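Interior Finishes, Week 5: Painting a Panelled Door
Notes by Ilse Smits, Gallgate evening course

Doors are my favourite thing to teach! A door gets touched more than any wall in the house, it catches the light from two sides, and every bit of rushed work shows up at eye level.

Start with the sanding. Use 240 grit between coats and go lightly, just enough to take the shine off. Wipe down with a damp cloth, leave it to dry, then run your palm over the whole face. Your hand will find things your eye misses.

Order of work matters because the paint starts to set as you go. Mouldings first, then the panels, then the middle upright, the cross rails, and last the two long outer stiles. Always brush with the grain and finish each rail before you touch the stile beside it — that gives you a crisp join at the corners.

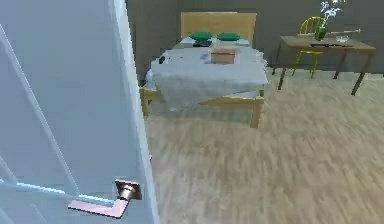
Edges cause more arguments than anything else. The usual rule is that the opening edge matches the room the door swings into, and the hinge edge matches the other side. It sounds fussy until you see two colours meet in the wrong place!

Take the handles off if you possibly can. Joonas Kallio's handout from last term covers masking for those of you with old fittings that won't budge.

For next time: bring a 50 mm brush, a sanding block and your practice board with its first coat on. We'll be looking at drips, sags and how to rescue them.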